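Home | Courts | Legislation | Practice | Magazine

Search this site Go

The small claim that waits

30 Oct 2025

In Gillbridge, a person who wants to recover an unpaid bill goes first to the registry on Korwood Street. The new rules on small claims came into force in April, and they promise a hearing within 40 days after the defence is filed.

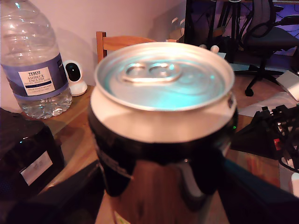 What the rules changed

Before, each claim needed a paper form and two copies. Now one form is enough, and it can be sent at night from home. The fee is 24 pounds for the lowest band. The judge may decide on documents only, if both sides agree in writing.

Caradog Rosser, a solicitor at the firm Gwilliam, has followed the reform from its first draft. "The text is good," he told me. "But the text does not employ clerks."

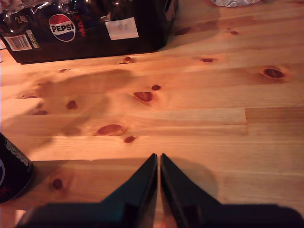

A pack of Pepsi Max on a pine table.

In the summer the registry received 385 claims, and 136 of them were still without a hearing date when I visited. Mr Rosser thinks the delay comes from the service of papers, which must still be done by post.
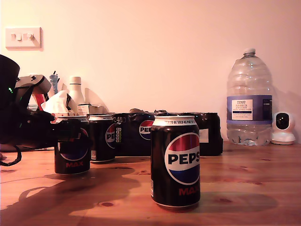 The Plirnia case

Plirnia, a company which repairs boilers, had nine claims against it in the same list. The judge joined them into one hearing. The company has asked for permission to appeal, and it says the new rules do not give this power clearly. 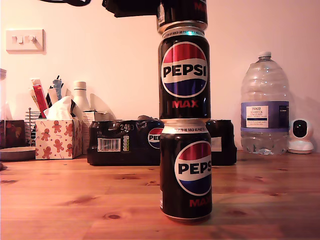 What comes next

The appeal will be heard in the spring. Until then, the registry continues to join similar claims, but only when no party objects.

We use cookies to improve your visit. Accept | Manage settings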